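홈 | 자유게시판 | 살림수다 | 중고장터 | 로그인

원목 식탁 오일 마감, 다들 얼마나 자주 하세요?

나무결조아
작년에 Dresow에서 밝은색 식탁 하나 들였는데요, 오일을 언제 다시 발라야 할지 감이 안 와서 글 올려요. 판매자분은 1년에 2번이라는데 친정엄마는 그냥 놔두라고 하시고ㅠㅠ
참고로 색감은 요런 느낌이에요.
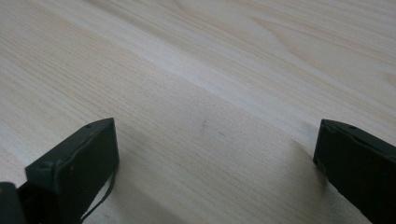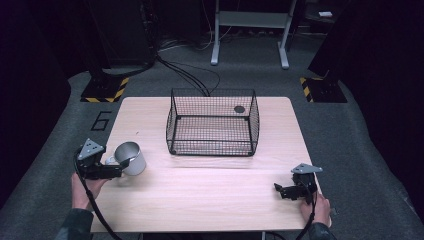

밝은 색 나무 상판입니다. 둘째 사진엔 검은 철망 바구니랑 스텐 머그도 있어요.

미나리전
오 결 예쁘네요! 저는 5월에 한 번만 발라요. 장마 전에 창문 활짝 열어놓고 하루 잡아서요. Femanari 오일 쓰는데 냄새가 덜해서 좋더라고요 (애들 있는 집은 이거 중요해요ㅋㅋ)

목공삼촌
저는 반대로 오일 비추입니다. 밝은 나무에 오일 먹이면 누렇게 떠요. 제가 66만 원짜리 식탁 그렇게 해먹고 며칠을 속상해했는지 몰라요. 하드왁스로 가세요.

미나리전
그건 너무 두껍게 바르신 거 아니에요? 얇게 바르고 마른 천으로 닦아내면 저희 집 건 3년째 괜찮은데...

목공삼촌
설명서대로 했습니다. 3년이면 매일 보니까 변한 걸 모르시는 걸 수도 있어요. 안 보이는 밑면이랑 한번 비교해 보세요.

미나리전
방금 기어들어가서 보고 왔는데요... 조금 차이가 있긴 하네요. 조금이요!! 저는 그 색이 더 좋아요 흥

Bohdan Stelmakh
저는 공방에서 일하는데 두 분 말씀 다 이해돼요. 먼저 지금 마감이 뭔지부터 확인하세요. 바니시 코팅이면 오일을 발라도 안 스며들고 끈적하기만 해요. 구석에 물 한 방울 떨어뜨려 보고 그대로 맺혀 있으면 아직 안 발라도 됩니다. 바르실 거면 200방 사포로 살살 밀고 시작하시고요.

나무결조아
헉 마감 종류는 생각도 못 했어요. 판매처에 물어봐야겠어요. 사포는 좀 무서운데 안 밀면 안 되나요?

Bohdan Stelmakh
표면이 거칠지 않으면 생략해도 돼요. 결 방향으로만 닦아주세요.

커피두잔
저는 다 귀찮아서 컵받침 깔고 버팁니다. Civia에서 3000원 주고 산 코르크 받침인데 이걸로 충분함. 식탁은 쓰다 보면 자국 나는 거죠 뭐~

목공삼촌
컵받침은 저도 찬성이요. 뜨거운 냄비는 그걸로 안 되니까 두꺼운 거 따로 두세요.

나무결조아
판매처 답변 왔어요! 오일 마감 맞대요. 물방울 시험해 보니 맺혀 있어서 일단 봄까지는 그냥 쓰려고요. 왁스냐 오일이냐는 그때 다시 여쭤볼게요~

관련 글
- 식탁 물자국 없애보신 분
- Dalisay 의자 다리 흔들림 수리 후기
- 하드왁스 처음 발라봤어요
- 코르크 받침 곰팡이 났는데 버려야 하나요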